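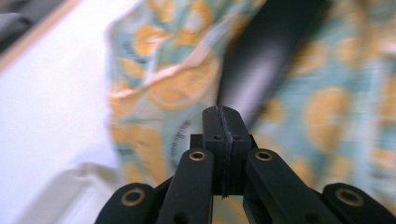
Cleaning and oiling the hand gripper

Do this every 70 hours of use, or sooner if the links feel gritty when you squeeze. Work on a towel under a good light.

Wipe the black links first with a dry cloth. Lint from fabric jobs collects in the narrow gaps between them – a soft toothbrush gets most of it out.

Put one drop of light oil on each brass-colored bushing, the larger outer ones included. Open and close the jaw 8 times, then wipe off the extra. Oil left on the links ends up on the next tablecloth.

Check the screws in the center block. Snug is enough. Perla Serrano stripped one on our Gestley in February and the new block took weeks to arrive.

If one side lags behind the other, loosen both inner links a quarter turn, close the jaw fully and tighten again. Still uneven? Order bushing kit 811 from Curanel and replace all of them together.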